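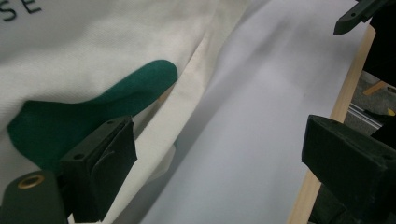
October 20, 2023. Day two of teaching a machine to fold, a skill I would not list among my own. My mother would laugh until she had to sit down. The job at Mokstead is simple to state: I hold a gripper in my hand like an oversized pair of salad tongs, I do the folding myself, and what I do gets recorded so that the arm can learn to do it later without me. This morning was garments. The cream one with the green patch is my enemy. The plain part of it folds over like any decent cloth, but the patch has its own opinions, and the crease always wants to run somewhere else. I put one finger down on the low end of the patch and tried to coax the rest of it across with the other. It went over on the fourth try. The fourth try looked exactly like the first three to me, so good luck to the arm.

The target is 200 good demonstrations by the end of the week. I have 30. I was told at the start that a good one is "smooth, deliberate and natural," and I would like to meet the person who can be all of those while pinching a sleeve with two foam blocks. When I go slowly I look like I'm defusing something. When I go at my usual speed I drop it. There is a pedal to mark the bad ones and I am getting a strong right calf.

Lunch was the soup from the place next to the Torcombe bus stop. Too much dill. I ate it standing up because my back has decided it is sixty.

What bothers me is the habits. I noticed around noon that I do a little pat at the end of every fold, a sort of "there you are" tap, which I certainly got from my grandmother. It serves no purpose. I asked whether I should cut it out and was told to keep doing whatever I do as long as I do it every time. So somewhere down the line there may be a robot in Flarotdale patting the laundry like an old woman from upstate. I find I don't mind.

After lunch we switched to paper.
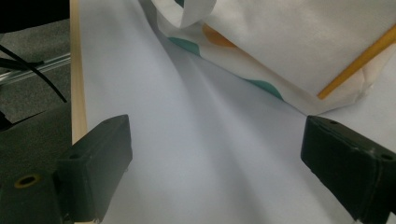 I had expected paper to be the easy half of the day. Cloth forgives you. Paper remembers every wrong thing you did to it, and by three o'clock I had a sheet with so many creases in it that it no longer had a preference about where to bend. I also learned that I hold my breath during the lift. Nothing in the recording will show that, so the arm will have to find its own way of being nervous.

Tried the remote setup for the last hour, the Jitaru one, where you sit in a chair and move a pair of handles and the arm across the room copies you. Everyone says it's more comfortable. It is, for the back. For the pride it's terrible. With the tongs I can at least feel the thing slip. From the chair I squeezed, waited, squeezed harder, and crumpled the corner from ten feet away like a very slow vandal. Went back to the tongs and apologized to them.

The last file of the day was number 451, counting everything anyone has recorded since March, and it was a bad one. Pedal.

Came home to a basket of my own clean clothes on the bed. Moved it to the chair. Tomorrow is garments again, and I'm going to start from the other side of the patch and see if that helps. Must remember the knee pad, and to ask who has the good tape.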